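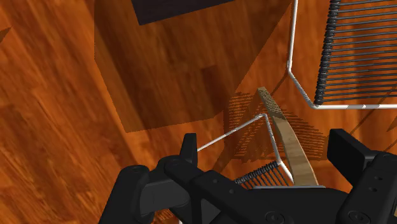
How long does the ferry to Stondo take?

Two hours when the water is flat, and longer in June, when it never is.

The woman at the ticket window told me this without looking up. I bought a one-way and sat on my suitcase. My father's accordion was in it, wrapped in two towels, and so was the letter from the man in Stondo who wanted to buy it. He had offered 200. I had asked for more and he had written back the same number, underlined.

The ferry was called the Clanasent. It had been painted so many times that the rails were soft at the edges. I found a bench on the side away from the wind and an old man sat down on the other end of it with a bag of plums.

"Visiting?" he said.

"Selling something."

He nodded and ate a plum. After a while he asked what, and I told him. He wanted to know if I could play it. I said my father had taught me one song and the first half of another.

"Which half?"

"The first," I said again.

He thought that was fine. Most people left after the first half anyway - he had played at weddings in Dakeck for years, and by the second half they were all at the food.

We came around the point and the boat began to roll. I held the suitcase between my knees. The old man put his plums inside his coat. A child across from us was sick into a hat, and her mother rinsed it at the tap and put it out on the bench to dry.

When it got calmer he asked to see the thing. I opened the case on the deck and unwrapped it. One of the keys had been sticking since winter. He pressed it, let it go, and pressed it again.

"What's he paying?"

I told him.

"I'd say 190," he said. "With that key."

I played him the song, and then the half. The child came over and stood with her hand on the bench. When I ran out of tune I stopped, and the old man hummed a little further, eight or nine notes, and then he stopped too.

"Is that how it goes?" I asked.

"That's how we did it in Dakeck."

I tried it. The key stuck, so I went back and tried it again. I was still trying when they threw the ropes at Stondo, and a man in a gray jacket was standing on the dock, looking at each of us as we came down the ramp.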